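September
By Bríd Moriarty
33 shares | 122 comments

Section 4: Setting Up Your Darnow Family Message Board

1. Pick a spot everybody walks past — the kitchen is usually best — and wipe the surface down with a dry cloth.

2. Write the week's jobs in big, friendly letters, one job to a line. Slanted writing is perfectly fine!

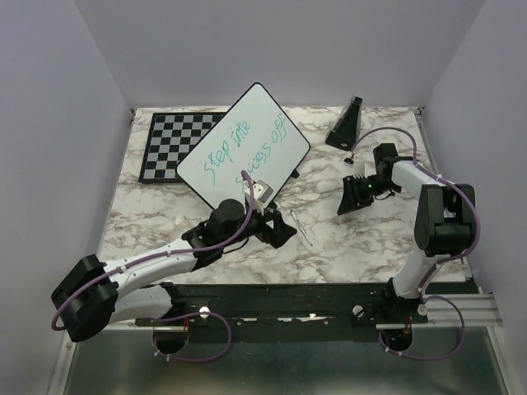

Bríd Moriarty
Household Guides Editor

3. Let the ink sit a minute before you move the board, or you'll be wearing the grocery list on your sleeve.

Note: Teal and green markers can hang on a little longer than black, so give them a second wipe (and maybe a third, if you've left them up all month).

Caution: Never use permanent marker. If it happens anyway, go over the marks with a dry-erase pen and wipe right away.

4. Snap the cap back on until it clicks, and store your markers flat.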